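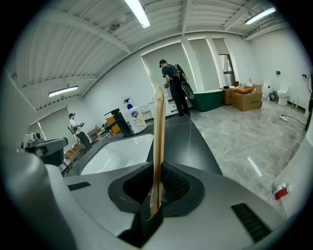

11/01/2022
By Ineke Kuipers
Print | E-mail

Good session at Drirmont! Wing-yan and Tolera did counter jobs with the hand-held grippers for most of the morning – 67 runs kept, 7 thrown out (mostly me starting the log late).

What I like most is how the cleaning crew's know-how gets used. Graham has wiped down bathrooms for years and now he's the one telling us which grips are daft, and he's on the rota as a trainer two mornings a week. Less scrubbing, more teaching – his knees approve.

To do: ask Lorraine about thin paper, still our worst item.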